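The mender of Harkcombe

Harkcombe has a butcher, a bus shelter and, up a flight of stairs behind the chapel, a woman who repairs accordions. She asked me to leave her name out, on the grounds that she has enough work already. I visited in September 2023 and was given tea and somebody's bellows to hold.

"They come in after Christmas," she says. "December is when people get them down from the loft and find out what the moths have been doing."
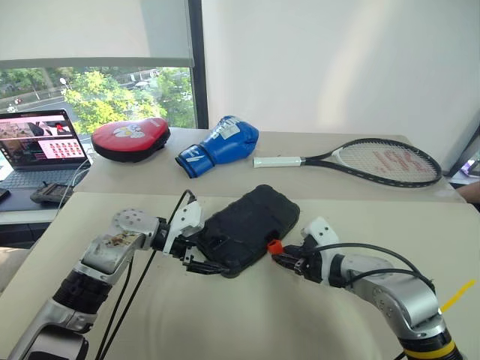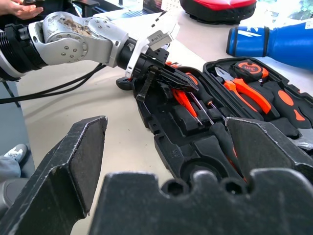

An accordion has over 2,000 parts, by her reckoning, and most of them would like to be somewhere else. She learnt on a Stimley, "a dreadful thing, built like a wardrobe", and spent 35 years putting right what she did to it. She still travels to customers who can't manage the stairs, with a black case much like the open one on the pale table. "I pack four files and use one. The others come for the outing."

Does she play?

"Badly. I know four tunes and my neighbour knows them too, poor man."

On the bench is a Karam with a wheeze in its lower notes. The owner wants it ready for a wedding. I ask if it will be.

"That depends who's getting married," she says, and takes back the bellows.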